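Home » Tenant Services » Household Guidance » Bedding and Mattress Care

Bedding and Mattress Care in Furnished Accommodation

Guidance for residents of Stindinau Court and Pluseck House. Reviewed each August by the Household Services office, Orkcombe Housing Association.

Residents in furnished accommodation are responsible for the day-to-day care of the mattress supplied with their room. Most of the damage recorded when rooms are handed back is caused by damp, spills left untreated, or a mattress that has never been turned. The guidance below sets out what the Association expects and offers some practical advice on keeping bedding in good condition.

Airing the bed

Beds should not be made immediately after rising. Fold the duvet back over the foot of the bed and open a window for half an hour, longer in winter if the heating is on low. A person loses a fair amount of moisture overnight, and a tightly made bed holds it against the mattress. Residents of the ground-floor rooms at Pluseck House, where the walls are solid brick, should also pull the bed a hand's width from the outside wall.

When sheets are changed, leave the mattress bare for as much of the morning as is convenient. Do not place it directly on the floor to air. Lean it against an inside wall, or leave it on the slats.

Washing sheets and protectors

Sheets and pillowcases should be washed weekly, or fortnightly at the least. White cotton may be washed at 60 degrees. Coloured cotton and mixed fabrics generally do better at 40. Always follow the care label where the two differ.

Mattress protectors are often forgotten. A quilted cotton protector may go in with the sheets every second month. Waterproof protectors have a thin backing which cracks if it is washed too hot or tumble dried on a high setting – dry these on a line or an airer, backing side up.

Do not overfill the machine. A double sheet and a duvet cover washed together tend to wrap around one another, and smaller items end up inside the cover, still soapy. Button or zip the cover closed before washing and put pillowcases in a separate load if there is room in the week for it. 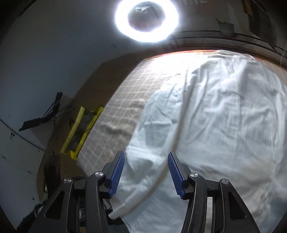

Fitted sheets last longer if the corners are put on in the right order. Begin with one corner at the head, then the corner diagonally opposite at the foot, and finish with the remaining two. The strain is shared more evenly and the elastic is less likely to give way at the seam. If the last corner will not reach, the sheet is too shallow for the mattress and should be exchanged for a deeper one. Forcing it will tear the hem.

Flat sheets should be laid with the wider hem at the head. Tuck in the foot first, then fold each lower corner at an angle before tucking in the sides.

Spills and stains

Blot, do not rub. Use a clean, dry cloth and work from the outer edge of the mark towards the middle. For tea, coffee and similar spills, follow with cold water and a very small amount of washing-up liquid, applied with the cloth and never poured. Hot water will set blood and milk.

Bicarbonate of soda is useful for stale smells. Sprinkle it over the dry mattress, leave for several hours and vacuum with the upholstery nozzle. Bleach must not be used on any mattress belonging to the Association.

Turning

The sprung mattresses at Stindinau Court should be rotated head to foot every three months. They are single-sided and must not be flipped. The older mattresses at Pluseck House are double-sided and should be rotated and flipped alternately. Turning a double mattress requires 2 people. Residents living alone may ask for help at the office.

Storing spare bedding

Store blankets and spare sheets clean and completely dry, in a cotton bag or an old pillowcase. Sealed plastic is suitable for short periods only. Cedar blocks may be placed among woollens and lightly sanded when the scent fades.

Reporting a problem

Broken springs, torn covers and any sign of mould or insects should be reported without delay to Živko Vukadinović, Household Services. Residents should not dispose of a mattress themselves or leave one in the bin store. Report forms are kept at both reception desks.

Related pages: Laundry Room Hours – Condensation and Ventilation – Leaving Your Room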